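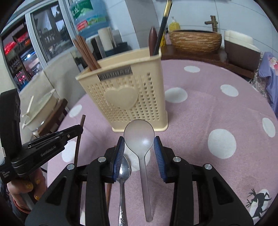 4.2 かごに戻るもの、戻らないもの

前節では食器棚の話をしたので、ここからは食卓の上の話に移ります。調査を始めた5月の時点では、正直に書くと、私は匙や箸の置き場所にそれほど期待していませんでした。引き出しにしまう家と、卓上のかごに立てる家がある、くらいの区別で一段落書けば済むと思っていたんです。ところが聞き取りを進めるうちに、みなさんが一番長く話してくれたのがこのかごのことで、録音の文字起こしを担当したマルスン・ハさんからは「また箸の話ですか」と笑われました。それで一節まるごと使うことにしました。

調査対象は、プルラルウッド地区の13世帯です。いずれも食事どきに複数の世代、または親戚以外の同居人が同じ卓を囲む家で、選び方の手順は第2章に書いたとおりです。各世帯には、食事に使う匙、箸、フォークなどを一点ずつ記録票に書き出してもらいました。集まった記録は1053件。このうち「普段の置き場所」の欄が空白だったり、「いろいろ」とだけ書かれていたりしたものもあるのですが、捨てずに残してあります。「いろいろ」と書きたくなる気持ちのほうに、私は興味があるので。

まず用語をそろえておきます。本稿で「かご」と呼ぶのは、匙や箸を立てて入れる、卓上または流し台の脇に置かれた入れ物のことです。材質は問いません。穴の開いたプラスチックのものも、陶器の筒も、空き瓶も、ぜんぶかごに入れています(瓶をかごと呼ぶのは変だ、とデスタ・アラヤさんには最後まで言われましたが、押し切りました)。「戻す」は、洗って乾かしたあとにかごへ入れる動作を指します。食事の途中でいったんかごに立てかけるのは「預ける」と呼んで区別しました。この「預ける」がなかなかの曲者で、後でもう一度出てきます。

さて、図3のような取り合わせを思い浮かべてください。クリームがかった黄色の、正面に小さな四角い穴が並んだプラスチックのかごがあって、真ん中にハートの形が浮き出ています。かごの手前には半透明の薄い灰色のプラスチックの匙、飾りの浮き出た柄をもつステンレスの匙、そして赤茶色の木の箸。濃い茶色の箸も見えています。下に敷かれているのは、くすんだピンクに白い水玉のテーブルクロスです。

私がこの取り合わせを好きなのは、材質も色もばらばらなのに、食卓の上ではちっともおかしく見えないところです。一揃いで買った食器のカタログには、まず出てこない並びですよね。聞き取りでも、匙の柄の模様がそろっていないことを気にする人はほとんどいませんでした。ところが箸になると話が変わります。色の違う箸を一膳として使うことには、はっきり「いやだ」と言う人が多い。アニック・ロワイエさんは、匙は一本でも用が足りるから仲間がいなくても平気だけれど、箸は片方では食べられないから相手を探してしまう、と話してくれました。言われてみればそのとおりで、私の記録票は箸を「一点」と数えるのか「一膳」と数えるのか、初版では決めていませんでした。改訂版では、片方だけの箸も一点として書いてもらっています。

この片方だけの箸が、かごの中では意外と長生きします。引き出しにしまう家では、相手のない箸は年末の片付けなどで捨てられることが多いようでした。かごの家では、なんとなく残る。立ててあると上の端しか見えず、似た色が何本かあれば、そろっているかどうかは抜いてみるまでわかりません。食事の支度の最中に二本抜いて、色が違って、一本戻して、また抜く。アベネゼル・ウォルデギオルギスさんの家ではこれを「くじ引き」と呼んでいて、当たるまでの本数を子どもたちが競っているそうです。楽しそうでしょう? 私も家でやってみましたが、うちは箸が全部同じ色なので勝負になりませんでした。

プラスチックの匙については、もう少し慎重に書きます。記録票の自由記述では、軽いこと、口当たりがやわらかいこと、落としても音がしないことが、好む理由としてよく挙がっていました。反対に、軽いからかごの中で浮いて傾く、金属の匙に押されて斜めになる、という苦情もあります。かごの側が軽いと、重い匙を片側に寄せたとたんに全体が傾ぐ、という声も複数ありました。対策はそれぞれで、底に平たい石を敷く家もあれば、金属と木を向かい合わせに入れる家もあります。ナトナエル・ツェガイエさんは、店で売られている仕切りつきのかごを買ったものの、どの区画に何を入れるかで家族の意見が割れ、一週間で元のかごに戻したとのことでした。

向きの問題にも触れておかないといけません。匙の頭を上にして立てるか、柄を上にして立てるか。これは本当に割れました。頭が上だと、どれが匙でどれがフォークかすぐわかるし、水も切れやすい。柄が上だと、口に入る部分に手が触れない。どちらの言い分ももっともで、しかも同じ家の中で食い違っていることがあるんです。洗う人は頭を上に、配る人は柄を上にしたい。その結果、かごの中はまちまちになり、誰も直さない。私はこれを「未決の向き」と名づけて学会で話したのですが、質疑の時間が全部この話で終わってしまいました。会場のみなさんにもそれぞれ家のやり方があったようです。

箸は匙ほどもめません。ただ、両端の太さがあまり変わらない箸だと、どちらが先かを一瞬迷うことはあるようで、記録票の余白にわざわざ「太いほうが上」と書き添えた世帯が3つありました。

最後に、先ほどの「預ける」について。食事の途中で、使いかけの匙をかごに立てる人がいます。卓に直接置きたくないから、というのがおもな理由です。布のクロスを掛けている家ではとくにその傾向が強く、汁のついた匙を布に触れさせないための避難先として、かごが使われていました。困るのは、きれいな匙と使いかけの匙が同じかごに同居してしまうことです。デスタさんの家では、預けるときはかごの縁に引っかけるだけにして、中まで入れない約束になっています。アニックさんの家では、そもそも食事中はかごを流し台に下げてしまうそうです。

かごの置き場所が一日の中で動くことには、この話を聞くまで気づいていませんでした。記録票には「普段の置き場所」を一つしか書く欄がなく、朝は卓の真ん中、夜は流し台の脇、という家は困ったはずです。「いろいろ」と書いた人の何人かは、たぶんこのことを言いたかったのでしょう。次の4.3では、欄を朝・昼・夜に分けた第二版の記録票を使い、かごの移動と、それを誰が動かしているのかを見ていきます。

図3 食卓の上のかごと匙、箸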